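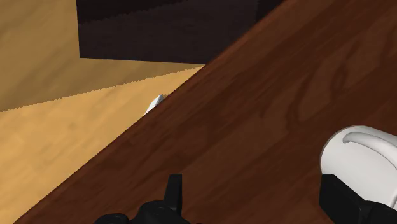
La mesa en simulación siempre gana

Llevo desde febrero prometiendo que escribiría esta entrada, y la he ido dejando porque la respuesta a la pregunta (¿puede ya una máquina recoger la cocina?) me parecía demasiado corta para un blog. La respuesta es no. Pero Clodagh Lenihan, que lee esto y además lo comenta en voz alta en las comidas, dice que con un «no» no se llena una página, así que vamos a ello.

Para quien llegue de nuevas: en casa de mis padres había una norma según la cual el que cocinaba no fregaba. En la mía vivo solo y la norma ha perdido bastante fuerza. De ahí mi interés, nada científico, por los brazos robóticos. Empecé con Ivar, un simulador que uno se instala en una tarde si la tarde empieza a las ocho de la mañana. Ivar trae un brazo blanco con su pinza negra, un suelo de parqué clarito y una mesa de madera oscura con más vetas que la de mi abuela. La mesa es preciosa. He pasado más tiempo mirando esa mesa que la mía, que tiene una pata calzada con un folleto de Zisolcombe.

La tarea que me puse era de niño de tres años: coger una cosa y dejarla en otro sitio. Nada de abrir la nevera, nada de distinguir un calcetín limpio de uno sucio, asunto en el que yo mismo no acierto siempre. Coger y dejar. Entrené la política (así llaman a lo que decide los movimientos, y que nadie me pregunte por qué) durante un fin de semana entero, con el ventilador del ordenador sonando como un secador de manos de estación de autobuses. Salieron 2186 intentos. De los buenos no voy a dar la cifra, por respeto al brazo.

Lo interesante son los fallos. Un brazo simulado falla con una seguridad que ya quisiera yo para las entrevistas de trabajo. Se coloca encima de la madera donde no hay nada, baja despacito, cierra los dedos con mucho cuidado y sube con su puñado de aire. Luego lo lleva a su destino y lo deposita, también con cuidado. Si uno mira sin fijarse, ha trabajado. He tenido compañeros de oficina así, y a alguno lo ascendieron.

Y luego está el problema del borde. Mientras las cosas están en mitad de la mesa, la máquina se defiende. En cuanto algo queda al otro lado del canto, medio tapado por el tablero, se acabó. Una persona que ve asomar una puntita blanca por detrás de una mesa da la vuelta, se agacha y se acuerda de paso de que hay que barrer. El brazo no da la vuelta porque está atornillado, y tampoco se agacha porque no tiene de qué. Para él, una cosa casi escondida es una cosa casi inexistente. En una casa, les recuerdo, casi todo está casi escondido: el tapón, el mando, la otra zapatilla, el gato.

Le conté todo esto por correo a Reynaldo Macaraeg, con quien compartí mesa en Beden cuando montábamos cajas a mano. Me contestó con cuatro párrafos y una regañina. Según él, la cocina es mal sitio para empezar y yo soy un impaciente. En el taller donde está ahora, en Priedītis, tienen dos brazos de verdad que pasan piezas de una bandeja a una cinta, y lo hacen bien. Hasta 245 piezas por turno, me escribe, muy ufano. Le pregunté qué ocurre cuando la bandeja llega torcida. Tardó un día en responder: «La pone recta Gráinne».

No conozco a Gráinne Corrigan, pero me la imagino enderezando bandejas para un aparato que costó más que mi coche, y me parece que ahí está el estado de la cuestión. El robot hace la parte aburrida siempre que alguien le haga antes la parte fácil. Reynaldo dice que eso es injusto, que antes Gráinne levantaba peso ocho horas y ahora le duele menos la espalda. Se lo concedo. La espalda de la gente es mejor argumento que todos los vídeos con música que me han mandado este año.

Lo de los vídeos merece párrafo aparte. Camisetas dobladas, tazas en el lavavajillas, una planta regada con delicadeza. Yo ya solo miro dos cosas: si en una esquina pone que está acelerado y si hay algún corte entre la taza y el lavavajillas. También miro si la cocina es de alguien. Una cocina de alguien tiene migas.

Volviendo a Ivar, he decidido seguir. Quiero cambiar la posición de la cámara, mover las cosas más cerca del canto durante el entrenamiento y ver si la política aprende al menos a no celebrar el aire. También me gustaría arreglar la sombra del suelo, que sale dentada como un cuchillo del pan. No afecta en nada al experimento, que yo sepa, pero me pone nervioso — y uno tiene sus prioridades.

Mientras tanto, el fregadero. Anoche había una sartén en remojo desde el martes y dos vasos que no recuerdo haber usado. Tardé menos en lavarlo todo que en arrancar el simulador, dato que apunto aquí para que conste y que no pienso repetirle a Clodagh.

Si alguien ha conseguido que un brazo recoja cosas que asoman por detrás de una mesa, en simulación o fuera de ella, que me escriba. Los vídeos, sin música, por favor.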